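Simanjuntak River Angler Survey
Data Card and Usage Notes

Summary

The Simanjuntak River Angler Survey is a record of recreational fishing trips on the lower and middle river. It contains 3,796 trip records, submitted by 1,990 license holders over three seasons. The survey is maintained by the Metolano Fisheries Office and is intended for use by stock managers, students and angling clubs.

Contact for data questions: Chaimae Cherkaoui, data desk
Contact for field methods: Azlan Tambunan, survey lead

Contents of the release

trips.csv — one row per trip
catch.csv — one row per fish reported, linked by trip_id
reaches.csv — names and boundaries of the river reaches
gauge.csv — daily water level and temperature at the Vello bridge
codes.txt — species, method and release codes

All files are plain text, comma separated, with a header row. Missing values are left blank. A zero in the catch column means that the angler fished and reported no fish; it should never be treated as missing.

How the records were collected

Anglers received a paper card with their license and could return it by mail or leave it in the box at any of the access points. Clerks entered the cards at the Metolano office, and a second clerk checked each batch against the originals. Cards without a reach or a start time were set aside and do not appear in this release.

Field staff also met anglers at the landing during the open season, usually between 6 a.m. and noon. Interview records carry the value "I" in the source column, and mailed or boxed cards carry the value "C". Interviews cover incomplete trips as well as finished ones, so the hours_fished field must be read together with trip_complete. 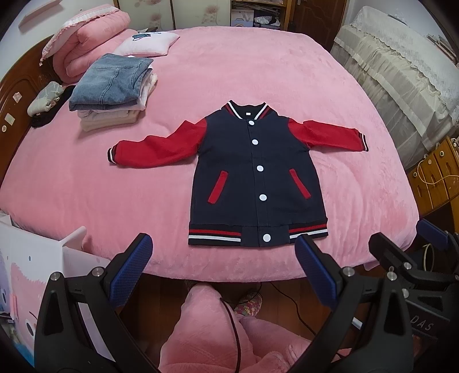
Effort is given in rod hours. Where two anglers shared a boat and returned a single card, the hours were divided equally between them and the shared_card field was set to 1. Trips by guided parties are marked separately, as guides tend to fish the upper reaches and move more often during the day.

Fields in trips.csv

trip_id: unique number for the trip
season: 1, 2 or 3
month: calendar month, as a number
reach: code from reaches.csv
source: C or I
hours_fished: rod hours, to the nearest quarter hour
trip_complete: 1 for yes, 0 for no
method: fly, spinner, bait or mixed
guided: 1 for yes, 0 for no
shared_card: 1 for yes, 0 for no

Known limitations

Returns are voluntary. Anglers who caught fish are more likely to send in a card, and catch rates from source C should be expected to run high. Lengths on cards are the angler's own and were often rounded to the nearest inch. Only lengths from interviews were taken on a measuring board.

The Drasex reach was closed in October of the second season because of low water. No trips were recorded there in that month, and the gap should not be filled by estimate. Young trout and young salmon were confused on a number of first-season cards; these rows carry the species code UNK.

Privacy

Names, license numbers and home addresses have been removed. Start times are given by the hour. Requests for finer detail must be made in writing to the data desk and are reviewed by Retno Khoo.

Terms of use

The data may be used and shared without charge, provided that the source is named. Users who publish catch rates are asked to state which source values were included — card and interview records should not be pooled without comment.

Changes in this version

Reach boundaries redrawn below the Vello bridge by Prasetyo Saragih
Duplicate cards removed from season 1
Water temperature converted to Fahrenheit throughout
Method code "troll" merged into "mixed"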